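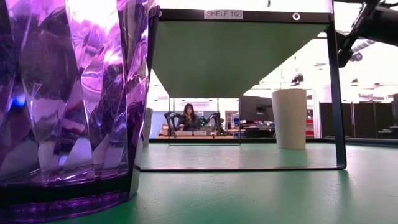

Faceted Cups FAQ

Quick answers, updated August. If it's not on here, email Ottilie Brunner at the Nevley shop desk.

What colors are there?
Purple, smoke, clear. Purple is the one everybody asks for. It's see-through but deep, and looks darker down at the base.

Is it glass?
No. Plastic. The diamond pattern throws a lot of light so people guess glass all the time.

Dishwasher?
Top rack only. No heated dry. Hand wash if you want the shine to last, soft sponge, skip the scrubby side.

Microwave?
No. Please don't.

Hot coffee or tea?
Cold and room temp drinks only. Lukewarm is ok.

Do they stack?
They nest, yes. Four high is plenty on an open shelf. If two get stuck, cold water in the top one, warm (not hot) around the bottom one, twist. Don't bang them on the counter.

Mine came with cloudy spots.
Usually packing dust or hard water. White vinegar and water, half and half, let it sit a few minutes, rinse. Still cloudy? Send a photo and we'll swap it.

Can I buy just one?
Singles at the Flesberg store only. Online its sets of four or eight.

Do you do big orders for parties, cafes etc?
Yep. Ask for Sizwe Ngcobo. Case price starts at 488 cups, mixed colors fine. Allow two weeks, more if you want over 800.

Lids? Straws?
No lids. Any regular straw fits.

Returns?
30 days, unused, in the box. Broken in shipping is on us, keep the box and the packing untill you hear back.

When is purple back in stock online?
Next batch is 435 sets, due end of the month. Waitlist gets first pick. Sign up on the product page, one email per houshold please.

Pickup hours?
10 to 4 at Flesberg, side door. Bring your order number.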